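Workshop notebook, Thursday, July

Ulcombe ward by-election, leaflet and canvass week. Jotting this down before I forget which pile is which.

Started at the bench with the folding machine, which has been sulking since the Carroll estate leaflets went through it (too glossy, I did say!). Cleaned the rollers, ran a few scrap sheets, and it behaved itself after that.
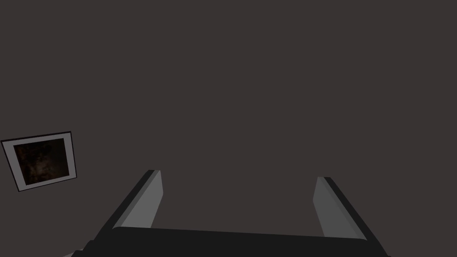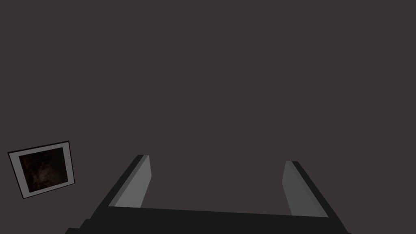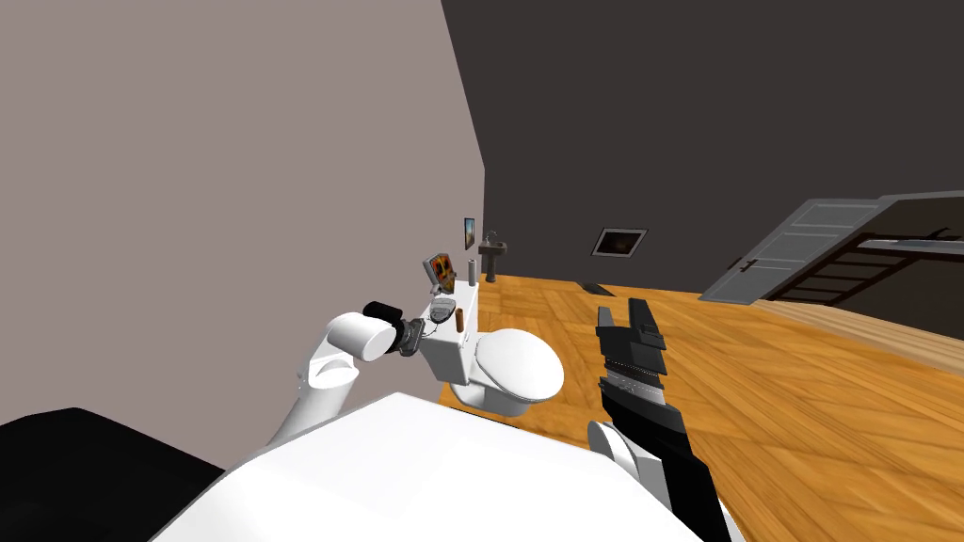

Print run

3,000 of the two-sided leaflet, on the cheaper matt stock this time. The blue came out a touch purple on the first proofs and I spent far too long fiddling with it. In the end I dropped the red a notch in the header and left the rest alone. It looks fine from arm's length, and people read these things between the doormat and the recycling bin anyway.

One typo caught on the proof: "polling station" had lost an l. Please, whoever edits the master next, save it as a new file and don't type over the old one. I had to dig the bus paragraph out of an email.

Canvass sheets

Moved everything over from Plutard to Briketti, our new spreadsheet set-up. Mostly painless, but 56 addresses came across with the flat number stuck on the end of the street name, so anyone sorting by street gets a right old jumble. Fixed those by hand with the radio on. I still don't trust the "maybe" column. Half the team use it for "might vote for us" and the other half for "might vote at all", and those are very different doors to knock on. Can we pick one before the weekend? I'd go for the first and put a little t for turnout in the notes.

Doorstep stuff

Did the Carroll side myself after tea. Parking, parking, the library hours, parking. Very few people wanted to talk about Westminster, which surprised me a bit given the news. I came home feeling terribly cheerful about our chances, and then remembered I felt just the same last time and we lost by 30 votes. So I'm writing down what people said and keeping my mood out of the tally.

To do

Trim and bundle the remaining leaflets by street
Ring the hall about the trestle tables
New toner, black only
Reprint the map for round 2, the old one stops short of the new houses
Find the good stapler (it was on the windowsill on Monday's list and it isn't there now)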